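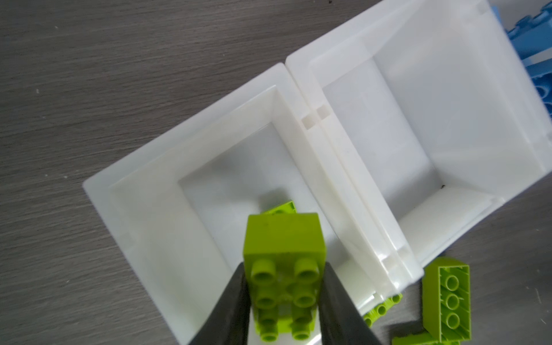 The Case for Fewer Compartments

Opinion / Learning Spaces
5 min read
349 shares · 10 comments

There is a settled belief among those who furnish classrooms, libraries, and family rooms that more storage produces more order. Purchasing lists reflect it. Each year the units on offer gain another row of drawers, another set of inserts, another sheet of labels. The Brestside Learning Spaces Office has bought its share of them, and this essay argues that we should now stop.

Our position is that building bricks and similar small play materials are best kept in open containers with two compartments, set on a table at which children can work. A white plastic container with two square compartments side by side, one with a lime-green brick at the bottom and the other without any, states its purpose to a child of four. A cabinet of small drawers does not.

The question came before this office in July, when Ntombi Matlala completed her review of play storage in the Brestside branch libraries. Her inventory recorded 1,893 bricks across the branches. Of these, 1,431 were in the drawer or bin to which their labels assigned them. The remainder were in other drawers, in the book return, under radiators, and in one instance inside a staff kettle that had been out of service for a year. The branches with the most elaborate systems did not perform better than the others. At Haque Street, where every color and size had its own drawer, staff reported that sorting took up most of the half hour before closing and that children were seldom invited to take part in it.

That last finding deserves more attention than the totals. Tidying is among the first forms of shared work a young child is offered. It has a clear beginning, and its result can be seen by everyone in the room. When the system is so fine that only an adult can operate it, the child is sent to put on a coat while the adult finishes. The room may look well kept, but the child has learned that order is something other people do.

Two compartments leave room for a decision without making the decision a burden. A group may put large bricks on one side and small on the other, or keep one side for pieces in use and the other for pieces that are done with. It may change its rule the following morning. We have no view on which rule is best and would discourage branches from printing one. An open top also means that a misplaced brick is found by looking, and a brick can be moved from one side to the other by a very small hand.

The shape of the container matters as well. Sloped inner walls that narrow to a flat floor bring the last few pieces toward the middle, where they are easily seen against white plastic. Deep, straight-sided tubs encourage tipping, and tipping is how bricks reach the radiators. White does show dust and specks more readily than the dark gray tubs many branches now own. We count this in its favor. A container that shows dirt is more likely to be wiped.

Objections have been raised, and they are fair. Pravesh Swanepoel, who manages the branch at Plistton, has written to this office that older children building from instructions need particular pieces quickly, and that a mixed compartment wastes their time. We accept the point for children of nine and above, and for clubs that meet regularly and work on long projects. Such groups may reasonably keep a drawer cabinet of their own. They should not set the standard for the open floor, where most visitors stay for less than an hour and many have never used a brick before.

A second objection concerns money. The Broteck cabinets now in the branches were not cheap, and some will say that they ought to be used until they wear out. They can be. They are sound pieces of furniture and would serve very well for stationery, spare cables, and the large number of keys that every branch seems to hold. Their cost is already spent and should not decide how children play for the next decade.

We therefore ask branch managers to take the following steps in the coming term. Place one divided container on each play table. Remove printed labels from materials intended for children under nine. Allow ten minutes for tidying before the end of each session, and let the children do it – slowly, if need be. Some bricks will end the day on the wrong side of the divider. They may stay there until morning.

Responses from branch staff may be sent to the Learning Spaces Office through the usual internal mail.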